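The Strawberry Run

By the third week of November the arm could pick up the lemon every time. It could pick up the banana most of the time. The strawberry it could not pick up at all, and the strawberry was worth 20 points.

Cor Hoekstra had read the rules of the Trernomia Kitchen Challenge enough times to recite them. Each team got one counter, one arm and 659 seconds. Soft foods were worth five points. Anything that could be dented was worth more. The strawberry had to go from a plate to a board without losing its shape, and a judge would pick it up afterward and look at it.

"Five foods is twenty-five," said Wuyts. "We could skip it."

"Drurko won't skip it," Cor said.

Drurko was the school across the river. They had won the year before, and they had matching jackets.

The club met on Wednesday after last period in the old home economics room. The school had stopped teaching cooking there, but the counters were good and the outlets worked. Cor had named the program Genine after his grandmother, who had once peeled potatoes for a whole wedding and talked the entire time. Genine did not talk. It printed a line of numbers on the laptop every time the fingers moved, and Wuyts read them out when they looked wrong.

They started run 117 at ten after four. Cor set the berry on the small white plate and stepped away from the counter. Wuyts pressed the key.

The arm came down past the toaster oven and stopped over the near side of the big cutting board. It stayed there.

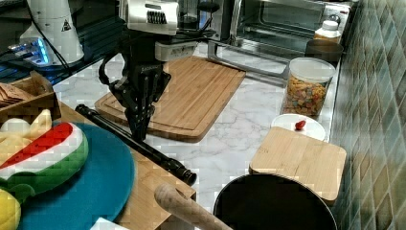 Run 117, waiting over the big board. The strawberry is on the white plate at right.

"Is it thinking?" Cor asked.

"It's at the start point. It's waiting for the plate."

"The plate's right there."

"I know where the plate is," Wuyts said. "It has the edge wrong. It sees the little board on top and thinks the plate ends there."

Cor bent over the laptop. On the screen Genine had drawn a green outline around what it believed was the plate. The outline was a round shape with a bite taken out of it. The berry was inside, but close enough to the bite that the program had marked it as unsafe to reach.

"Move the little board," he said.

"In the match we don't get to move it. The judges set the counter."

That was rule nine. Cor knew it. He had hoped Wuyts did not.

He pulled up a stool and went through the code that drew the outline. He had written it in September, when he was in a hurry, and it showed. It took whatever part of a plate was visible and treated that as the whole plate. If a plate was round on one side, it ought to be round on the other side too, even with something lying on it. Cor typed that in as well as he could. It took him most of an hour. Wuyts ate a granola bar and did his chemistry homework on the next counter.

At twenty past five they ran it again. The arm came down to the same spot and stopped, and Cor started to say something, and then it moved to the right. The fingers opened. They closed on the strawberry, and the line of numbers came up on the laptop.

"Too hard," said Wuyts. "That's the lemon number."

The arm carried the berry to the board and let go of it. One side was flat. There was a small red mark on each finger pad.

"That's zero points," Wuyts said.

"It found it, though."

"It found it."

Cor wiped the pads with a paper towel. He changed the grip setting to half, then thought about it and went lower. There were 3 strawberries left in the box, and the grocery store by the bus stop charged too much for them this time of year. He picked the ugliest one and put it on the plate.

The next run dropped it halfway. The berry rolled along the counter and Wuyts caught it against his sleeve. Cor raised the setting a little. The one after that made it to the board. Wuyts picked the berry up by the leaves, the way a judge would, and turned it under the light.

"There's a dent."

"Where?"

"There. It might have been there before."

They looked at it together. Neither of them could say. Wuyts wrote "dent?" in the notebook next to the run number, and under it the grip setting, and drew a box around the setting so they could find it again.

The late bus came at six. Cor saved the file twice and shut the laptop.

"Next week we check the berry first," he said. "Both sides, before it goes on the plate."

"And buy more," said Wuyts. He ate the one he was holding and went to get his coat.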